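**Parts storage project -- progress report, group Flilham**

Week 5. Most of the week went on sorting. The Stavora parts had no fixed place, so we were losing time every build day just looking for stuff. New rule: curved black pieces up top, small parts on the lower shelf, overflow goes in the bin.

White-tipped robot fingers on a curved black piece, then yellow shelves and bin:
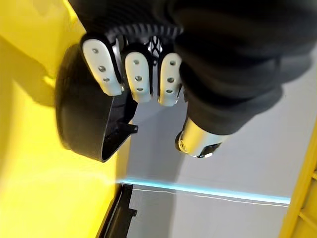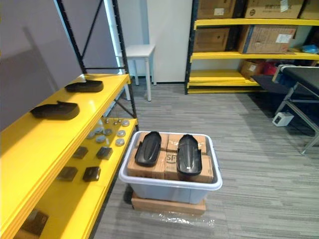

Labels still not done. Hartono quoted us 90 for a printed set, too much -- will use tape and a marker insted. Discs and square pads need seperate trays, they slide into each other if you bump the shelf.

Parts list has 52 lines now. Two are duplicates, to fix Monday.

Problems:
- bin is too low, bad for your back, even raised up on a box
- Clorkitz trays havent shipped
- no agreed spot for empty cartons

Next: trays, labels, then time one full pick from the list and compare to week 1.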